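The box that wants to save your Sunday

Meal kits were meant to finish off the weekly shop. I have been hearing this since the first flyer came through my door, and the supermarket car park is still full.

Bekberg, which sells kits in three sizes, says its customers waste less food. Less than whom? The leaflet compares them with "a typical household", and I could find no description of that household anywhere in it. Witon makes much the same claim, in a nicer typeface.

So I ordered from both for a month. Dinner for two, 24 meals in all. The food was fine and some of it was good, particularly a leek and barley thing I have cooked since. I threw away half a cabbage, which I would have done anyway, and a great heap of sachets, which I would not. One held a single spoonful of soy sauce. I own soy sauce.
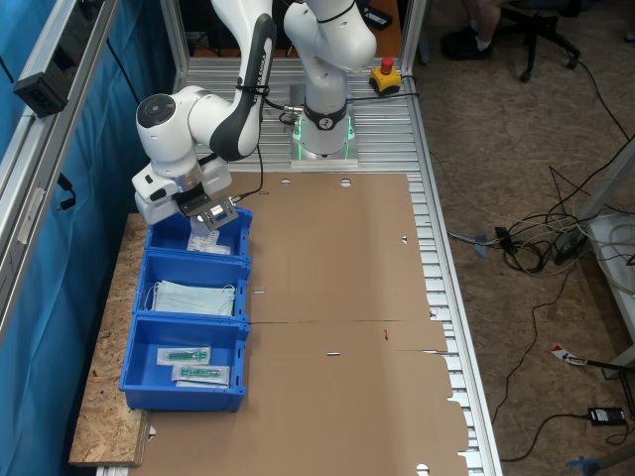 What you pay for

The bill came to £486. I bought the same ingredients for 7 of the dinners at my local shops and spent well under half the kit price, with rice left over. The companies will say I am paying for the planning, and perhaps I am, though most weeks my planning is a look in the fridge.

Then there is the cancelling. Witon let me go in two clicks. Bekberg offered me a discount, then a bigger one, then a pause, and sent another box in August.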